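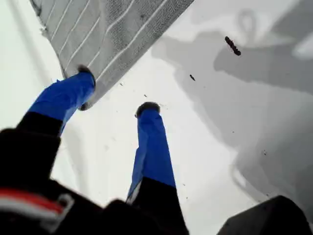 My back is bad since more than ten years, and in this time I have bought four support belts. I write this because my cousin asked me which one she should order, and my answer became too long for a message.

The first belt was from Pumphrey and it was a simple elastic one. It cost little and I wore it when I carried boxes at the warehouse in Jimanville. The second had magnets. The third had a layer that was supposed to give back my own body heat "at the cell level." The fourth, from Nevance, had all of this together and a small card with 54 benefits printed in two columns. I read the card twice. Better sleep was number 12, and clear skin was also there.

My opinion is that the belt helps and the card does not. When I close a firm belt before lifting, I bend less and I go down with my knees. This is good. The Pumphrey belt did it, and the expensive belt did it in the same way. I could not feel any difference from the magnets, and I tried seriously, 40 days with one and then 40 days with the other, with notes in a school notebook.

Some people will say that it is harmless to believe in the extra things. I do not agree. My neighbor Victor Barasa paid 3,295 for a full set from Pultness: belt, knee bands, pillow, and a blanket. After this he had no money for the physical therapist, and he postponed it until April. The therapist gave him five exercises on one sheet of paper. He does them in the kitchen at six in the morning, and now he walks to the market again. I cannot prove which thing helped him, but he himself does not wear the belt anymore.

I also do not like how these products speak to us. They use words from science which the buyer is not able to check, and the seller in the shop cannot explain them either. I asked one of them what an ion does in a belt. She told me it was "for circulation" and that I had 90 days to return it.

So to my cousin I say this. Buy a plain belt in the correct size, measure your waist over a shirt, and do not wear it all day. If the pain goes down into the leg, please see a doctor before you see a catalog. And send me the old one with the magnets if you do not want it, the closing on mine is broken.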